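Storing Soft Items in Wire Racks: Final Report

Group 3: Mieke Mulder, Jasper Hoekstra, Joris Timmermans
Supervisor: Mirjam Verbruggen

4. Method

The aim of this part of the project was to find out whether a rack made for magazines can hold knitted headwear upright on an open surface. The shared entry area at Tasenholm has no closet, and hats left on the table tend to end up under bags. A shelf with bins was ruled out in the August plan due to wall restrictions (see section 2).

The rack is a triangular model in black wire. The test item is a white knit beanie with a folded cuff and script lettering in magenta on the cuff. It was chosen from the items listed in section 3 because its fuzzy yarn was expected to catch on the wire more than a smooth knit would.

Each trial had the following steps:

Lay the beanie flat on the table and square up the cuff.
Lift it by the top of the crown.
Lower it into a slot, cuff down, until the cuff rests on the tabletop.
Release and wait 3 minutes.
Record the result as upright, leaning or fallen.
Remove the beanie and check the knit for pulled loops.

A total of 200 trials were run. The rack was not fixed to the table. If it slid during insertion, it was moved back to its start position and the slide was noted.

5. Results

The beanie was recorded as upright in 147 trials. Most of the rest were recorded as leaning, with the crown folded over a rod. Sliding of the rack was noted mainly when the cuff was caught on the lower wire during insertion. Pulled loops were found twice, both on the edge of the cuff.

Lifting from the crown gave a straighter drop than lifting from the side, but it stretches the knit. The effect of this over longer use was not measured. Henk Timmermans suggested a rubber foot under each corner of the rack, and this will be tried in the follow-up.

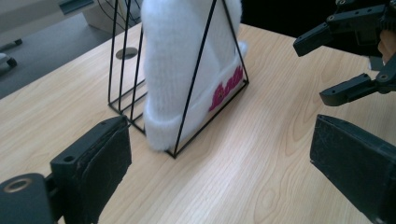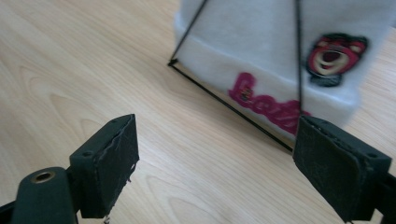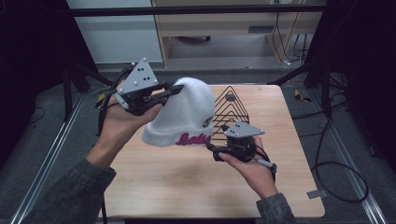 Figure 4. White knit beanie: in the front slot of the rack (first), on the tabletop (second), held by the top with the rack behind it (third).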